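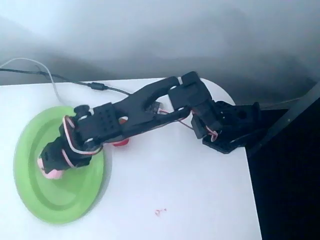 A small printed arm with its gripper over a green disc on the white table.

Can a machine clear the table yet?

In September we asked readers which chore they would give away first. We received 25 letters, and most of them said the same: clearing up after a meal. So we went to the open day at the Zoka workshop in Morlow to see how far the small arms have come.

My answer is — not yet, but nearer than I thought. A flat thing is hard for two fingers. A person slides a plate to the edge of the table and takes it from under. An arm must find the rim and hold it at the right angle, and the soft pads on the fingers can only help a little. Cups are easier, the people at the workshop told me. Wet spoons are the worst.

The bigger firms, such as Mendex, work on the same problem with much more money. For home builders, a set of parts costs about 1000 euros, and you need patience for the wires.

The next open day is 4th December. Entrance is free, and children are welcome with an adult.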